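3.2 Household interviews and glove use

Interviews were held in November in two towns, Hudlow and Craddock, with 108 adults who did most of the dishwashing and cleaning at home. Each person filled out a one-page diary for 11 days, noting every task that put bare skin in contact with water or detergent. Diaries with more than two blank days were dropped. The Sovton skin dryness scale was scored at the start and again on the last day.

Glove use was lower than we expected from the mail survey (n = 347). Many people owned gloves but wore them only for oven cleaning or bleach. The usual complaints were poor grip, sweating, and the time it took to pull them on for a short job. 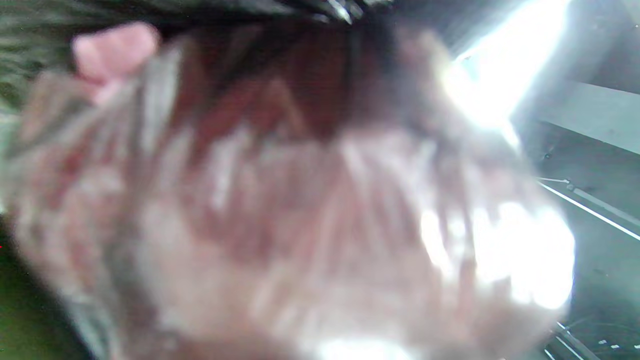

Figure 4. Bare hand, close view.

Short jobs made up most of the wet contact recorded in the diaries. Rinsing a cup or wiping a counter was rarely seen as "washing" and was often left out until the interviewer asked again. We therefore added a follow-up question in Craddock, and the Hudlow totals should be read as low estimates.

Dryness scores rose with the number of wet tasks per day in both towns. The link was weaker among the 27 people who used a hand cream at least once a day. Cream use was not assigned, so we cannot say whether the cream or some other habit explains the gap. The same limit applied in the earlier Trisolside study, which followed kitchen workers over a single winter.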